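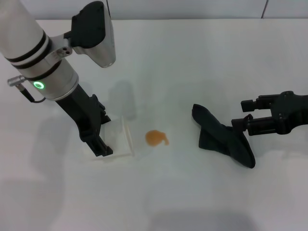 Clear plastic container on a white tabletop.

Rukeck Home Storage Guide
Section 4: Packing and Labeling Small Items

Rosemarie Rothe, with additions by Cheuk-hei Shek
Revised December

This section covers small household items that will be stored for a season or longer: sewing supplies, spare hardware, table linens, cloths, candles, chargers and the like. Furniture and large boxes are in Section 5. If you have not yet sorted your items into keep, store and give away, go back to Section 3 and do that first.

You will need:
- Storage containers with lids
- Labels and a permanent marker
- Acid-free tissue for linens
- A notebook or a spreadsheet for the storage list
- A dry, clean table

4.1 Choosing containers

Clear containers are easier to live with than solid ones, as you can check the contents without lifting the lid. Use solid ones for anything that fades in light. The Temstead series stacks with its own kind only. Pindunell lids fit Pindunell bases of the same letter size, and the letter is molded into the underside of both parts.

1. Measure the shelf before you buy or assign containers. Write down depth, width and the clear height to the shelf above.
2. Subtract one inch from the height. You need that gap to get your fingers over the lid.
3. Choose the smallest container that holds the whole group of items. A half-full container shifts when it is carried.
4. Wash new containers in warm water with a little dish soap. Rinse and leave them open overnight.
5. Check each lid by pressing all four corners. If one corner lifts again on its own, set that lid aside and try another.

Note: Older Temstead lids (before the raised rim) will close on newer bases but do not lock. Do not stack anything on them.

Caution: Do not store batteries loose in any container with metal items. Tape over the terminals and keep them in a separate bag.

4.2 Packing hardware and small parts

1. Put screws, hooks and brackets from one piece of furniture in one bag. Write the name of the piece on the bag before you fill it.
2. Press the air out and seal the bag.
3. Lay bags flat in the container, heaviest at the bottom.
4. Put assembly sheets on top, folded so the title shows.
5. Close the lid and apply the label as described in 4.4.

A medium Pindunell holds up to 53 small bags laid flat. Past that the lid bows in the middle and the corners will not stay down. If you have more parts than this, split them by room, not by type — you will nearly always be looking for parts that belong to one room.

4.3 Packing cloths and linens

Everything in this part must be fully dry. Fabric that feels dry at the hem may still be damp in the folds. If you are not sure, hang it for another day.

1. Wash and rinse twice. Do not use starch or fabric softener. Starch attracts insects and softener leaves a film that yellows.
2. Iron only if the piece will be rolled. Folded pieces do not need it.
3. Lay the cloth on a clean, flat surface and look it over for stains, moving from one end to the other. Treat any stain now. It will be much harder to remove later.
4. Place a sheet of tissue over the cloth and fold in thirds, then in thirds again the other way.
5. Put dark colors in one container and whites in another. Deep greens, reds and navy blues are the ones most likely to bleed if the container gets damp.
6. Fill to just below the rim. Do not press down.

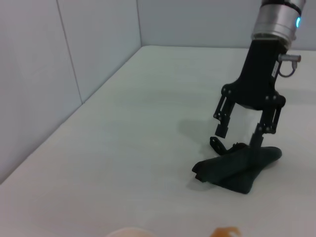
4.4 Labeling

Each container gets one label on the short side and one on the lid. The side label is the one you will read on the shelf. The lid label is there for when the container is on the floor with others around it.

1. Write the container number first, large, at the left.
2. Next to it write the room and the type of item. Two or three words are enough: "kitchen, cloths" or "hall, hooks."
3. Write the month packed underneath in smaller letters.
4. Let the ink dry for a minute before you touch it.
5. Stick the label on a clean, dry surface and rub it down from the center out.

Do not write directly on the plastic. Permanent marker can be removed with rubbing alcohol but leaves Temstead plastic cloudy.

Chow labels come 200 to a roll and peel off cleanly for the first year or so. After that they tear. To remove an old one, warm it with a hair dryer on the low setting and lift from a corner.

4.5 The storage list

Keep one line for each container: number, room, contents, shelf, month packed. Numbers are never reused, even when a container is emptied. If you are keeping the list in a notebook, leave a blank line after each entry for changes.

Cheuk-hei Shek adds: my own list has reached number 83, and I have lost only one container in that time. It was number 12, and I had left the shelf column blank. Fill in the shelf column last, after the container is in place.

4.6 Checking during storage

Look over stored items every three months.

1. Open one container on each shelf. Choose a different one each time.
2. Smell the contents. A musty smell means moisture. Empty the container, dry everything and find out where the damp is coming from.
3. Refold linens along new lines so the creases do not become permanent.
4. Check that lids on the bottom row have not bowed. Move heavy containers down if they have.
5. Note the month of the check on the storage list.

Caution: Lift stacked containers from the base. Pindunell lids are not made to carry the weight of the container and will let go.

For attics, garages and other unheated rooms, see Section 6 before packing.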